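Categoría: Trabajos de estudiantes / Deporte y comunicación

Hinchas a distancia: cómo sigue los partidos la afición del Huretti

Informe de proyecto
Autora: Yamila Leiva

1. Introducción

El Huretti es un club de fútbol femenino de categoría regional. Juega como local en el campo de Trirkthorpe, que tiene 200 localidades y ninguna cobertura de televisión. Quien no puede ir al campo depende de la retransmisión de audio que hace el propio club a través de la aplicación Haneo, o de los mensajes que escriben otros hinchas durante el partido.

El proyecto estudia cómo se informa la afición que no está en el campo. Me interesaba saber si escuchan el partido entero o solo consultan el resultado, y qué hacen mientras tanto. La propuesta inicial incluía también al Rashti, el rival de la misma comarca, pero no conseguí suficientes respuestas de sus seguidores y lo dejé fuera.

2. Método

Preparé un cuestionario de doce preguntas y lo difundí en agosto, con la temporada ya empezada, en el grupo de mensajería de la peña y en el tablón del club. Recibí 206 respuestas. Descarté las que estaban repetidas o sin terminar, y también las de personas que habían ido a todos los partidos en casa. Quedaron 88 cuestionarios válidos.

Después hice seis entrevistas breves, de unos minutos, por teléfono. Las grabé con permiso y las transcribí a mano. En el informe no aparecen los nombres de los entrevistados.

3. Resultados

La mayoría escucha la retransmisión desde casa y casi siempre haciendo otra cosa. En las respuestas abiertas se repiten la cocina, la plancha y la colada. Una entrevistada contó que pone la lavadora con el pitido inicial y tiende en el descanso. Otro dijo que solo se sienta si el Huretti va perdiendo.

Treinta personas, es decir, 30 de las 88, escuchan el partido completo. El resto entra y sale de la aplicación. Los momentos más citados para conectarse son el comienzo de cada parte y los últimos diez minutos – en las entrevistas, casi todos mencionaron el final sin que yo preguntara por él.

Sobre la narración hubo opiniones divididas. A los hinchas mayores les gusta que el locutor diga siempre quién lleva el balón y por qué banda. Los más jóvenes piden menos datos y más ambiente de la grada. Varios se quejaron del retraso del audio: el gol llega antes por el grupo de mensajes que por la retransmisión, y eso les quita las ganas de seguir escuchando.

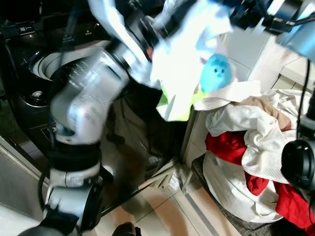 4. Problemas encontrados

El cuestionario era demasiado largo. Las dos últimas preguntas, sobre los partidos fuera de casa, quedaron en blanco en muchos casos y no las he usado. Además, la difusión por el grupo de la peña favorece a los seguidores más activos, de modo que la muestra no representa a toda la afición.

Tampoco pude medir el retraso del audio. Haneo no ofrece ese dato y yo solo tengo lo que cuentan los oyentes.

5. Propuestas

– Repetir el resultado y el minuto con más frecuencia, para quien se conecta a mitad del partido.
– Colocar un segundo micrófono cerca de la grada.
– Avisar en el grupo cuando empieza la segunda parte.

El club ha recibido una copia de los resultados. Para una segunda fase convendría acortar el cuestionario a seis preguntas y volver a intentarlo con el Rashti, esta vez contactando con su peña antes del inicio de la temporada.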